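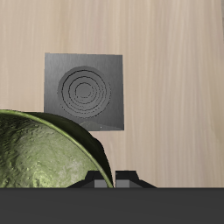 Zwischenbericht an die Aterton-Stiftung
Vorhaben: Erfassung und Sicherung alter Streuobstbestände im Raum Pimitz
Berichtszeitraum: zweites Förderjahr, erste Hälfte

1. Stand der Arbeiten

Die im Bewilligungsbescheid vorgesehene Kartierung der Streuobstwiesen in der Gemarkung Pimitz ist abgeschlossen. Erfasst wurden 2.557 hochstämmige Obstbäume mit Standort, Stammumfang, Kronenzustand und, soweit bestimmbar, Obstart. Die kartierte Fläche beträgt fast 83 Hektar und liegt damit geringfügig über dem Ansatz im Antrag, da am Südhang zwei zunächst nicht berücksichtigte Teilflächen aufgenommen wurden. Die Zustimmung der Eigentümer lag in beiden Fällen schriftlich vor.

Die pomologische Bestimmung erfolgte während der Fruchtreife im September und Oktober. Für 1.030 Bäume konnte eine gesicherte Sortenansprache vorgenommen werden. Bei den übrigen Bäumen fehlte überwiegend der Behang; die Spätfröste im April hatten vor allem die Birnen in den unteren Lagen getroffen. Eine Nachbestimmung ist für den kommenden Herbst vorgesehen. Proben nicht zuzuordnender Früchte wurden an die Partnereinrichtung Vītola übergeben, deren Vergleichssammlung dem Projekt vertraglich offensteht.

2. Pflegemaßnahmen

Im Winterhalbjahr wurden 967 Bäume einem Erhaltungsschnitt unterzogen. Vorrang hatten Altbäume mit starkem Mistelbefall sowie Exemplare, deren Kronen bei Schneelast auseinanderzubrechen drohten. Das Schnittgut verblieb teilweise als Totholzhaufen am Rand der Flächen, der größere Teil wurde gehäckselt und abgefahren. Auf der Fläche Obere Leite mussten die Arbeiten im Februar wegen der aufgeweichten Zufahrt unterbrochen werden. Sie wurden im März wieder aufgenommen und vor Beginn der Vogelbrutzeit beendet.

Die Beweidung mit Schafen hat sich auf den steileren Parzellen bewährt. Auf zwei Parzellen kam es zu Verbissschäden an jungen Stämmen, deren Schutzmanschetten zu niedrig angesetzt waren. Die Manschetten wurden ausgetauscht; die Mehrkosten sind aus dem Titel Verbrauchsmaterial gedeckt.
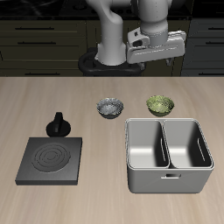 Abb. 1: Roboterarm auf schwarzer Grundplatte an der hinteren Kante einer hellen Holzarbeitsplatte (Computergrafik)

3. Reisergewinnung und Vermehrung

Von den als selten eingestuften Sorten wurden im Januar Edelreiser geschnitten und an die Baumschule Billby geliefert. Die Veredelung erfolgte auf Sämlingsunterlagen. Angaben zur Anwuchsrate liegen zum Zeitpunkt der Berichtslegung noch nicht vor und werden mit dem Jahresbericht nachgereicht. Für zwei Apfelsorten war das entnommene Reisermaterial von geringer Qualität, sodass eine Wiederholung im nächsten Winter eingeplant ist.

Die Anlage des Sortengartens verzögert sich. Der Pachtvertrag für die vorgesehene Fläche ist unterzeichnet, die wasserrechtliche Stellungnahme zur Zisterne steht jedoch aus. Der Projektträger geht davon aus, dass die Pflanzung im November beginnen kann. Eine Änderung des Finanzierungsplans ist hiermit nicht verbunden. 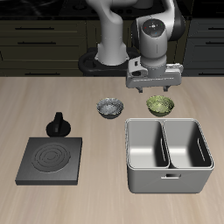
4. Öffentlichkeitsarbeit und Schulung

Es fanden drei Schnittkurse und ein Veredelungskurs statt, die jeweils ausgebucht waren. Die Kursunterlagen wurden nach Rückmeldungen aus dem ersten Förderjahr überarbeitet und enthalten nun einen eigenen Abschnitt zum Umgang mit lange ungepflegten Kronen. Die geplante Sortenausstellung musste wegen der geringen Ernte entfallen. Stattdessen wurde ein Bestimmungsnachmittag angeboten, zu dem Privatpersonen Früchte aus eigenen Gärten mitbringen konnten.

5. Mittelverwendung und Ausblick

Der Mittelabruf entspricht im Wesentlichen dem Plan. Minderausgaben bei der Ausstellung sollen in Absprache mit der Stiftung für die Nachbestimmung verwendet werden; ein entsprechender Umwidmungsantrag ist beigefügt. Für das zweite Halbjahr sind die Übergabe der Bestandsdaten an die Gemeinde, die Nachbestimmung sowie die Vorbereitung der Pflanzfläche vorgesehen. Die Belegliste und der zahlenmäßige Nachweis liegen als Anlagen 2 und 3 bei.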